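4.2 What drivers told us about cargo space

I went into this part of the study expecting people to talk about liters. Carmakers love volume figures, and so do the review sites, and I assumed some of that had rubbed off on buyers. It mostly hadn't. We sent the long survey to 2,020 owners of compact crossovers and got 1,386 usable replies, and the question on cargo space was the one people wrote the most about. Very few of them mentioned a number. They wrote about strollers, a cello, dog crates, and one very long paragraph about a canoe (it stays on the roof, in case you were wondering).

Wilmer Zapata and I coded the replies separately and then sat down together to argue about the odd ones. Our biggest disagreement was over the word "flat." I'd been filing it under seat folding, as in "the seats go flat." Wilmer had it under loading height, and when we went back through the replies he was right more often than I was. People in Guzmán, where a lot of our owners have steep driveways, used it for the whole load floor, seats up or down. We ended up giving it its own code, and it became the third most common one in the set.

The phone interviews were a lot more fun. Ravindran Kurup did most of the 133 calls, and he has a patience with long stories that I just don't. Each call started with the same prompt: tell me about the last time you put something in the car and wished it had gone in differently. The answers we got in August were full of camping gear and college moves, so we kept calling into the fall to even things out a bit. Owners in Rostley talked about groceries almost every time. Owners in Bakusow talked about tools, and about how deep the rear bumper is when you're leaning over it with something heavy.

Small loose stuff came up more than I'd planned for. We had no survey question on it at all – my mistake, and one I'd fix in a second round. Drivers didn't complain that a bag or a bottle wouldn't fit. They complained about where it ended up after the first corner. Several said they'd happily give up a little trunk depth for a covered bin or a lip along the load floor, and two had glued one in themselves. We've grouped all of this under "loose items" in the tables, with drinks and snacks as a subgroup (Figure 3).

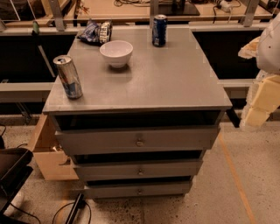
Figure 3. Drink cans, a small white bowl and a snack bag on a gray chest of drawers.

One thing I'd be careful with is the owner forum at Ikley. We pulled 1,000 posts from it as a side check, and the tone there is much grumpier than in the survey. Folks go to a forum when something rattles. So we used those posts to look for topics we'd missed and left them out of every percentage in this section. They did give us one new code, for parcel shelves that squeak, and Ravindran added a follow-up about it to his remaining calls. Section 4.3 picks up the seat folding replies, with "flat" taken out.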